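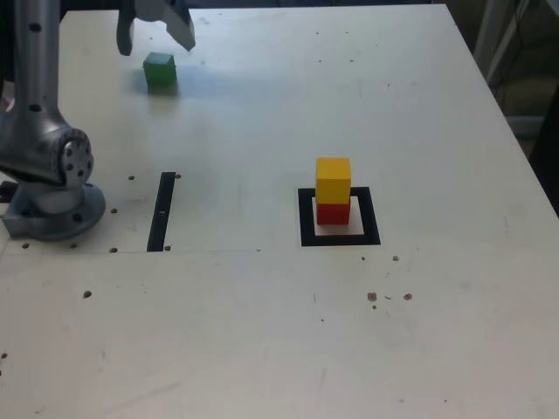
재스테드, 2023년 12월 15일

단편영화 한글 자막 만들기. 급하게 정리함. 다음 주에 또 한 편 들어온다고 해서, 매번 메신저로 같은 얘기 하느니 그냥 써둔다. 나중에 고칠 시간 나면 고침.

기준은 스투모(Stumow) 단편 상영회에 낸 스벤 라우릿센 감독의 덴마크어 단편. 대사 많지 않은 영화인데도 한 번 엎었다. 그때 배운 것들 위주.

준비물
영상 파일(저화질 프록시면 충분), 원어 대본, 영어 자막 있으면 그것도. 프로그램은 플런덱스(Flundex) 씀. 다른 거 써도 됨. srt로 뽑을 수만 있으면 상관없음.
대본은 꼭 최종본으로 받을 것. 촬영용 대본 주는 감독들 많음. 현장에서 바뀐 대사가 안 들어가 있다. 메일에 "편집 끝난 영상 기준으로 받아적은 대본"이라고 콕 집어서 써야 된다.

처음 볼 때
번역하지 말고 그냥 본다. 끝까지. 멈추지 말고. 메모는 누가 누구한테 반말하는지, 별명이나 호칭이 있는지, 화면에 글자(간판, 편지, 문자메세지)가 나오는지 이 정도만. 반말 존댓말은 여기서 정해놓고 들어가야 한다. 라우릿센 감독 영화는 형제가 오랜만에 만나는 얘기였는데 앞부분은 존댓말, 뒷부분은 반말로 해놨다가 전부 다시 했음. 중간에 관계가 변해서 말투가 바뀌는 거면 괜찮은데 번역하다 까먹어서 바뀐 거면 관객이 바로 안다.

타이밍 찍기
번역보다 먼저. 순서 바꾸면 두 번 일한다. 길이를 모르고 번역하면 다 길어짐.
시작점은 소리 나오는 데에 맞추고, 끝점은 말 끝나고 살짝 뒤. 자막하고 자막 사이는 3프레임 비워둔다. 안 비우면 붙어서 깜빡이지도 않고 글자만 바뀌는데 읽는 사람은 바뀐 줄 모르고 지나감.
컷 넘어가는 데 자막이 걸치면 컷에 맞춰서 자른다. 대사가 다음 컷까지 이어지면 어쩔 수 없고.
플런덱스는 파형 보면서 찍는 게 제일 빠름. 배경음악 큰 장면은 파형 믿지 말고 귀로.

번역
한 화면에 최대 2줄. 한 줄에 12자 넘으면 줄일 생각부터 한다. 공백 빼고. 조금 넘는 건 봐줌. 근데 두 줄 다 넘으면 다시 쓰기.
줄이는 법. 주어 빼고, "그런데 말이야" 이런 거 빼고, 화면에 보이는 건 말로 안 해도 됨. 이름 부르는 것도 두 번 부르면 한 번만.
줄 나눌 때는 의미 단위로. 조사 앞에서 끊지 말 것. "나는 어제 / 그 집에 갔어" 는 되고 "나는 어제 그 / 집에 갔어" 는 안 됨.
웃긴 대사는 직역해보고 안 웃기면 버린다. 말장난은 뜻보다 타이밍. 배우가 웃는데 자막이 아직 안 끝났으면 실패임.
욕은 수위 맞추기. 상영회 관람등급 먼저 확인하고.
마침표는 안 찍음. 물음표, 느낌표, 말줄임표만. 노래 가사는 기울임, 화면 속 글자는 대괄호. 한 영화 안에서만 통일되면 된다고 보는데, 상영회에 따로 지침 있으면 그거 따를것. 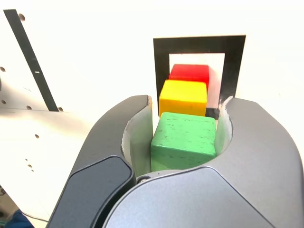 키리 페어웨더

고치기
하루 묵혔다가 다시 본다. 급해도 하룻밤은 자고. 이번엔 소리 끄고 자막만 읽으면서 본다. 내용이 안 따라와지면 그 부분이 문제. 그다음 소리 켜고 한 번 더.
글자가 3초 넘게 떠 있는데 짧은 대사면 너무 오래 둔 거다. 관객이 한 번 더 읽게 됨. 거꾸로 긴 문장인데 휙 지나가면 문장을 줄이든가 앞뒤로 시간을 벌든가.
맞춤법 검사기 돌리기. 근데 다 믿지는 말고. 사투리나 일부러 틀린 말투까지 다 고쳐버린다.
덴마크어 이름 표기는 외래어 표기법 찾아서 표로 만들어두고 그것만 쓴다. 같은 사람이 장면마다 이름이 달라지면 민망함. 엔딩 크레딧이랑 홍보물 표기하고도 맞는지 볼것.

내보내기
인코딩 UTF-8. 이거 안 맞으면 한글 다 깨짐. 상영 당일에 알면 늦는다.
파일 이름에는 한글 쓰지 말고 영화 제목(영문), 언어, 버전만. "최종", "진짜최종" 금지. 10월 상영회 때 뤼티 극장(Lüthi)에 옛날 버전이 가서 오타 있는 채로 틀었음. 버전 숫자만 붙였어도 안 일어날 일.
프레임레이트도 극장 상영본이랑 같은지 물어본다. 다르면 앞은 맞는데 뒤로 갈수록 밀림. 처음부터 일정하게 밀려 있으면 그건 프레임레이트 말고 앞에 붙은 로고나 블랙 길이 차이니까 전체를 한꺼번에 옮기면 끝.

극장 테스트
가능하면 꼭. 모니터에서 보던 거랑 완전 다르다. 볼 거는
맨 뒷자리에서 읽히는지
눈밭, 하늘 같은 밝은 장면에서 흰 글자 날아가는지 (테두리 넣으면 대부분 해결)
맨 앞 중앙에서 아랫줄이 앞사람 머리에 가리는지
마지막 자막까지 싱크 맞는지. 처음만 보고 나오지 말 것

머리에 가리면 자막 위치를 조금 올린다. 너무 올리면 배우 턱에 걸리니까 클로즈업 장면 보면서 조절.

감독한테 보낼 때
한국어 못 읽는 감독이라도 보낸다. 애매했던 대사는 따로 모아서 영어로 질문. 한꺼번에 모아서 보내는 게 서로 편함. 라우릿센 감독은 답이 빨랐는데 영화제 기간이면 며칠 걸린다고 봐야 됨. 그래서 일정은 질문 보낼 날부터 거꾸로 잡는 게 낫다.

청각장애인용 자막(효과음, 화자 표시 들어가는 것)은 규칙이 또 달라서 여기 안 씀. 다음에 따로.

빠진 거 있으면 댓글로. 플런덱스 단축키 목록은 정리하는 중.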